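Stendon opens brick hall to home builders and first-time bricklayers

October 2025

Anyone who has ever fancied building a garden wall, a barbecue or a raised bed will soon be able to learn how in Stendon, where the Dirka Brick Hall is opening its doors to beginners.

The hall, in the former bus depot on Usex Lane, has been fitted out over the past year by Shiferaw, the family building supplies firm that has traded in the town for two generations. It has space for 50 learners at a time, a covered yard for mixing mortar, and a long indoor bay where walls can go up whatever the weather is doing outside.

Courses start with a two-day introduction for complete beginners. Learners will spend the first morning getting used to the bricks themselves – how heavy they are, which face goes outwards, how to pick a good one from the stack – before they touch a trowel. By the end of the second day each pair will have built a short garden wall with a proper corner, and then taken it down again so that the bricks can be cleaned and used by the next group.

The idea came from the trade counter, where staff kept hearing the same questions from customers who wanted to have a go at a small job at home but had no idea where to begin.

"People would come in for a bag of sand and stay for an hour," said Kiros Mamo, who manages the hall and will teach many of the beginner courses himself. "They wanted to know how thick the joint should be, or why their last wall leaned. I love those conversations! Now we can have them with a brick in our hands, which is a much better way to do it."

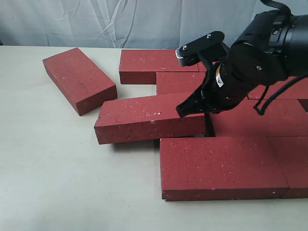 Dry laying will be a big part of the first morning. Learners set bricks out without mortar, try different patterns and get a feel for spacing before anything is fixed in place. It is also when they find out what an uneven bed does: a brick with one end up on its neighbours and the other dipping lower has a dark gap under it, and on a real wall the mortar would have to make up the difference. The dark red brick is a good one to learn with, as the pale specks on its matt face make each one a little different from the next, and learners are encouraged to turn them over and choose the side they like best.

Shiferaw has put 800 bricks aside for the beginner courses, and a further stock will be kept for evening sessions on arches, paving and repairs to old walls. Those sessions will be open to anyone who has done the introduction or who can already lay a straight course.

The hall has had a warm welcome locally. A trial week in April drew plenty of interest, and 1,459 people have since signed up to hear when places go on sale. Several of those who came to the trial have gone home and built something, including a herb bed, a set of back steps and a very handsome pizza oven base.

"The pizza oven one sent us a photo of every course as it went up," said Mr Mamo. "We had it on the wall in the tea room. You could see the joints getting neater all the way to the top."

Tools, gloves and goggles are provided on all courses. Learners should wear sturdy boots and old clothes, and bring a packed lunch. The hall is step-free throughout, and waist-high benches are available for anyone who would prefer not to work at ground level.

Places can be booked at the Shiferaw trade counter in Stendon, where staff can also give details of the evening programme.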